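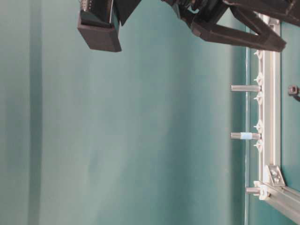 Figure 4. Gripper and peg rail, Gillbridge Robotics Club bench.

4.2 Checking the Peg Rail

Complete this section before the arm is enabled. Students work in pairs, and one student remains at the stop button throughout.

1. Confirm that the three metal pegs on the rail are parallel and do not turn by hand.

2. Check both bolts in the corner bracket. Do not loosen the white clips – their spacing is recorded in the Catness task file.

Caution: Keep hands clear of the rail whenever the arm is enabled.

4.3 Closing the Fingers

3. Load program 126 and select Close. The fingertips must meet along a single seam.

4. Inspect the tips for debris. Wipe them with a dry cloth only.

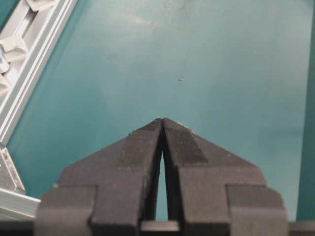 5. Select Open, wait for the prompt, and enter the result in the club log.

Note: Report any uneven seam to Ivars Navickas before the next session.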